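Gollside Reheat Times: README

A table of microwave reheating times for leftovers, 104 rows, plain CSV. Read the caveats before you trust any of it.

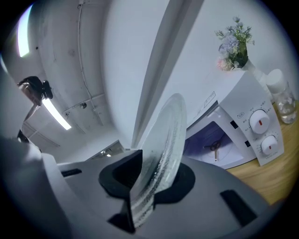

Why this exists

Every frozen dinner box and half the recipe sites will tell you to heat something "2 to 3 minutes or until hot." That range covers a fifty percent difference in energy. I wanted to know whether published times were worth anything, so I started writing down my own. I'm still not convinced they are, and I'm not convinced mine are much better.

What's in it

reheat.csv has one row per trial. The columns:

food — short name, lowercase, no brand
grams — weight before heating
start_c — temperature at the center before heating
watts — the rated output of the oven, which I don't believe (see below)
seconds — total heating time, not counting rests
stirred — yes or no
end_c_mid and end_c_edge — probe readings at the center and near the rim
notes — free text, badly spelled in places

Of the 104 rows, 40 are rice or something mostly rice. That's what was in the fridge. If you average across the whole file you are mostly measuring rice, so please don't.

Early rows were typed up from two paper notebooks, Goten and Assefa. The source column in notebooks.csv tells you which. Assefa rows have no edge reading. I left those blank and did not fill them in from the others, and I'd be suspicious of anyone who does.

About the watts column

The label says what the label says. I ran the usual check, heating a measured amount of water and working backward from the temperature rise, and got 600 on one oven sold as a good deal more. The same check run again after supper gave a lower number. Maybe the oven was warm, maybe my kitchen wiring sags in the evening. I don't know, and the file doesn't settle it.

People like to scale times by wattage: half the power, double the time. It works passably for a mug of water. For lasagna it's a guess with a calculator attached.

Known problems

One probe, never calibrated against anything better than ice water.

Rest time before the probe went in was supposed to be 30 seconds. In practice it was 30 seconds when I remembered.

Dish shape isn't recorded. I think this matters more than anything I did record, and I figured that out far too late.

Rows marked "boltia" in notes came from Boltia, a small timer script that rounded seconds down to the nearest ten. It's fixed now, but those rows weren't redone.

No soups. I tried two and the readings jumped around so much that I threw them out — so yes, some of the data has been picked over.

What not to use it for

Food safety. The end temperatures are single points in uneven food, and a hot center tells you nothing about the cold spot an inch away. Use a thermometer on your own plate.

Changes

June: added the edge column, dropped the "taste" score, which was nonsense.

Corrections are welcome if they come with readings. "Mine always takes longer" is not a reading.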